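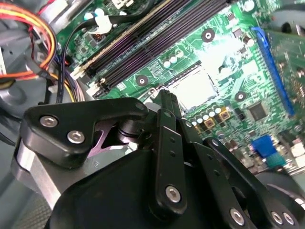
The Lolside Theater in Erkstead has picked the winner of its new play competition, and after a winter in which the building has mostly stayed dark, it is a real pleasure to have some stage news to pass along. The prize goes to a two-act drama called The Spare Room, the first full-length work by a local writer who asked to be known only as "a resident of Erkstead" until the script is published. It follows a grown daughter who comes home to sort out the house of her late mother, a playwright who was well known for one season and then hardly produced again. The mother's last script is thought to be on her old desktop computer, and a good part of the first act is played around that machine with its gray case opened up, the green motherboard showing and the socket in the middle where the processor should sit quite empty. Whether there was ever a last script at all is the question that keeps the family talking, and arguing, until well past midnight.

The competition drew 1,305 entries, far more than the theater had expected when it put out the call in October. Readers worked in pairs from home, passing scripts back and forth by email, and every play was read at least twice before it could be set aside. There was a good deal of comedy in the pile, we are told, along with plenty of historical pieces and a surprising number of plays set on trains. A shortlist of nine went to the final panel, which met over video and took two long evenings to settle the matter.

"We laughed a lot with this one, and then we got to the kitchen scene and went very quiet," the panel wrote in its note to the theater. "It is a play about what writers leave behind, and about the people who have to live with the boxes. The mother never appears, and by the end we felt we had known her for years."

Those who remember the theater's older seasons may hear an echo or two in that. Lolside has always had a soft spot for plays about families and money and the things people won't say at dinner – the sort of well-built drama that filled the house back when the seats were still the hard ones – and the panel's note mentions how glad the readers were to find a new writer who enjoys a proper second-act curtain.

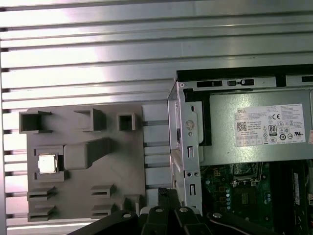

A first reading will be streamed on Stamideo in the spring, with the actors each taking part from their own homes. The theater had hoped to bring an audience in for it, even a small one, but has decided to wait and do the thing well. Tickets for the stream will be sold on a pay-what-you-can basis, and anyone who held a seat for last year's canceled production will be sent a link free of charge. If you have changed your email address in the meantime, do let the box office know, as a fair number of messages came back undelivered before the holidays.

The script itself will be brought out by Shaikh, the small press on the north side of town that has printed the theater's programs for many years and has lately started a line of plays in paperback. The first printing will be some 1,000 copies, with a short foreword by the writer and, at the writer's own request, plenty of white space in the margins for actors to scribble in. Copies will be sold through the theater and at the usual bookstores in Erkstead.

As for a full production, the theater says it would like to open its next live season with The Spare Room, whenever that season turns out to be, and that casting won't begin until there are firm dates to offer people. The design is still at the talking stage. The script calls for one room, a great many papers, and a window that has to be opened during an argument and closed again before the end of it, which the set builders are said to be looking forward to.

The eight other shortlisted writers will each get written comments from the panel, and two of their plays are being considered for short readings later in the year. Everyone who entered should hear back by email, though the theater asks for a little patience, given how many letters there are to send. Scripts mailed on paper can be picked up from the side door once the building is open again – please bring the title of the play with you, as they have been filed that way and not by author.

Posted 30/01/2021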